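Holiday Flats at Monel House – Frequently Asked Questions

When can I arrive and when do I have to leave?
Flats are ready from 4pm. Please be out by 10am on your last day. If you are coming after 8pm, let Carys Vaughan know by email and she will send the code for the key safe.

How much is the deposit?
£60 per flat. It goes back to the same card within a week of your stay.

Can I bring a dog?
One dog per flat, ground floor only, £30 per stay. Dogs are not allowed on the beds or left alone in the evening.

Is there parking?
Two spaces behind the building, first come first served. The car park on Chege Street is a few minutes' walk and free after 6pm.

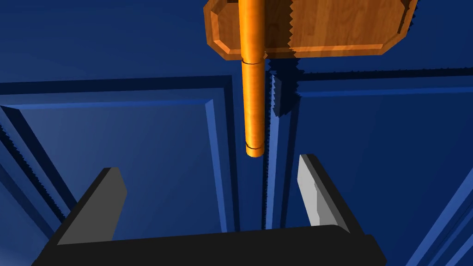
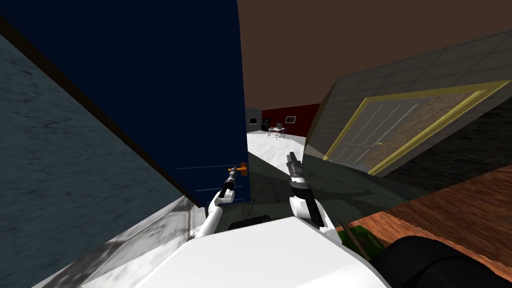
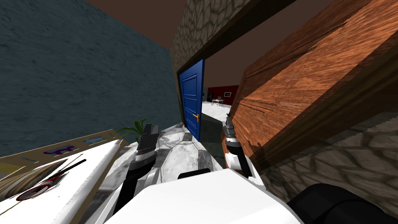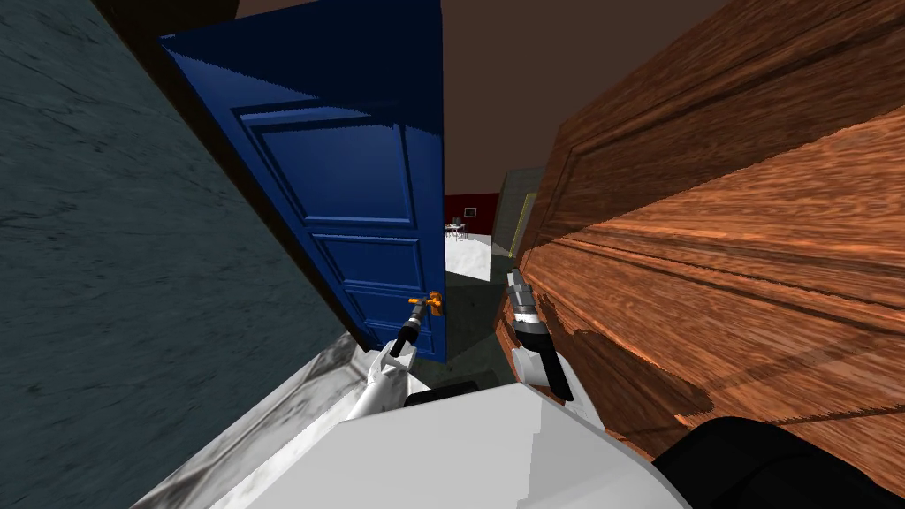 Orange rod handle (first picture); door with its lever handle (second and third); blue panelled door, partly open (fourth)

Is the heating included?
Yes, from October to the end of April. Outside those months the heaters run on a meter – it takes £1 coins only.

What if I need to cancel?
Tell us more than 40 days before you arrive and you get everything back except the deposit. After that we keep half, unless we can let the flat again.

Do you provide towels?
Bed linen yes, towels no. Tea towels are in the drawer under the hob.

Who do I ring if something breaks?
Emrys Ruddock, between 8am and 9pm. His number is inside the kitchen cupboard. For lost keys there is a £30 charge.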